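Subject: Re: [clurnside-hoops] Game programs, and what goes in this year's

Hi all,

Sorry to be slow getting back to everyone. I have been meaning to sit down with this since the season wrapped up in March, and then the gym floor business took over my evenings for a while. I'm going to quote the question that started it so the newer folks on the list can follow along.

> Does anybody still want a printed program for home games?
> Forsyth quit doing theirs and just tapes a roster to the
> door. We had 1082 left over in boxes last time I looked,
> and I hate to see us pay for that again. On the other hand
> my mother keeps every single one.

Well, count me in with your mother! I have a drawer full of them going back to when we still played in the old Erurbridge gym, with the stage at one end and the radiators that clanked all through the free throws. I took a few out the other night meaning to look up one roster, and the next thing I knew it was past 11 and I was reading the box scores from a tournament I didn't even go to.

So here is my feeling about it. The programs people keep are the ones with something to read in them. The year we ran the long piece on the Stelard rivalry, we were out by halftime of the second game. The year it was all team photos and sponsor squares, we had boxes and boxes. I don't think folks have stopped wanting a program – I think they want one that takes longer than a timeout to get through.
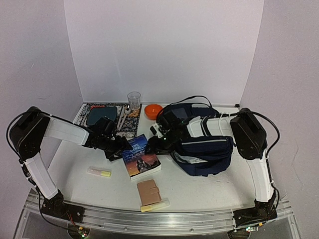
As for the cost, most of what we pay goes to setup and the color cover, and after that the inside pages come pretty cheap. We could drop the order way down, keep the color on the outside only, and put the saved money into 4 more pages of reading. I'd love to see a season-by-season list of results against Forsyth in there (I have most of it, with a gap where my notebook got left on a bus), and somebody ought to write up the overtime game at Stelard while the people who were there still agree on how it ended.

I'd also like us to print the junior rosters. Those kids never see their names anywhere, and I can tell you from experience that a ten-year-old with her name in a program will carry it around until it falls apart. Grandparents will take 5 apiece if you let them.

The one thing I'd ask is that we settle on the size early. Last year we changed it after the ads were already laid out, and I spent a whole weekend nudging things over a quarter inch at a time. My back has not forgiven me. If we could agree by August, I'll gladly do the layout again, and I'll do it with a much better attitude.
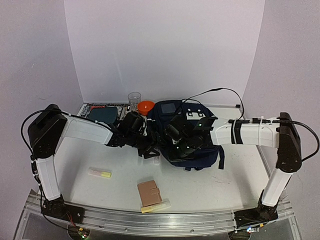
Stelard's people wrote back to me off list while I was putting this together, and they said they'd be happy to share their half of the rivalry scores, going back further than ours do, as long as we print the losses too. They also said they cut their order in half two seasons ago and sold out most nights, and that the only complaint they got was about the type being too small to read from the top bleachers.

I think that's fair on the losses. There are a good many of them and I remember most.

Anyhow, if you have old programs from the Erurbridge years, please let me know which ones before you bring them over, as I may have them already. I'm mostly after the two winters before we moved to Clurnside. Even a beat-up copy would help, coffee rings and all. And if you found a small green notebook on a bus, I would very much like to hear from you.

Take care, and see everyone at the summer shootaround.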